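Elliritz Small Retail Program
Progress report, period ending August
Prepared by Ingvild Blomqvist for the Pelupessy Fund

1. Work completed

Shelf-life testing of packaged snacks continued at the Kusosow site. The moisture chamber was recalibrated at the start of the period and has held its set point. A total of 165 samples were drawn from the 12 participating shops and logged by product type, film type and days since packing. 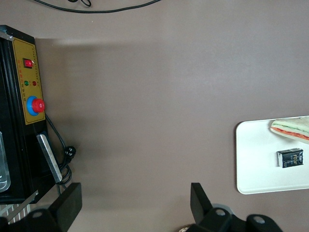 Water activity readings for the puffed grain products remained within the limit set in the grant agreement. Readings for butter cookies were less consistent - two shops store stock near an outside door, and their samples were excluded pending a repeat draw.

2. Shop survey

Baltasar Barrientos completed the owner interviews. Most owners reorder by eye and keep no written record of waste. The paper log issued by Skato was returned by fewer shops than planned, and the form has been cut to a single page. 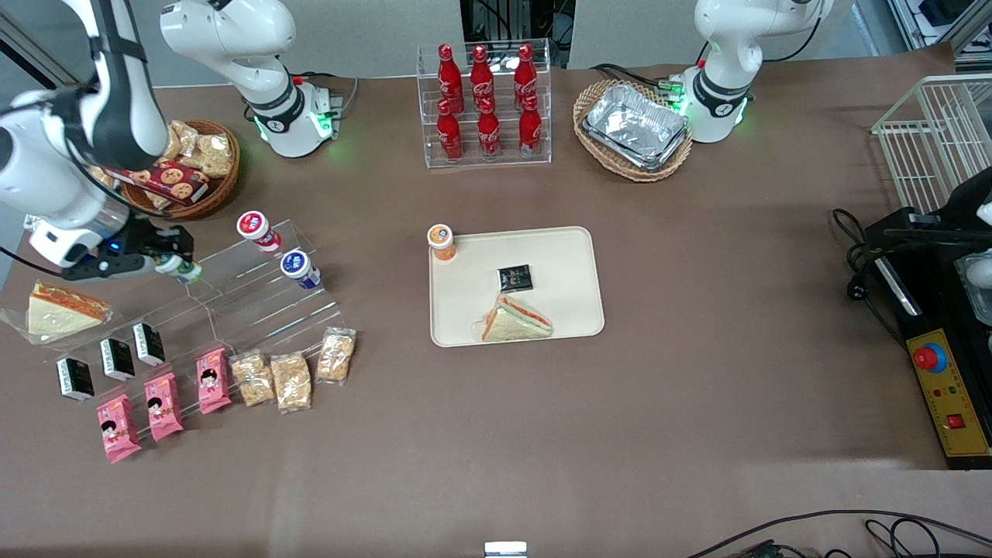 Interviews held on a Saturday ran short, as owners were serving customers. The remaining follow-up calls are scheduled for weekday mornings before 10 a.m.

3. Budget

Spending is about 25 percent below plan. The difference is due to late delivery of packaging film, now expected next period. No transfer between budget lines is requested.

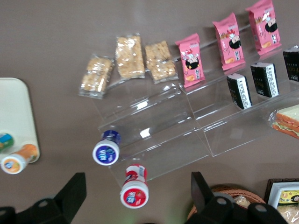
4. Next period

Repeat the cookie draw, issue the revised waste log, and print 1000 date labels for the second trial. A draft of the storage guidance will be sent to the Fund for comment.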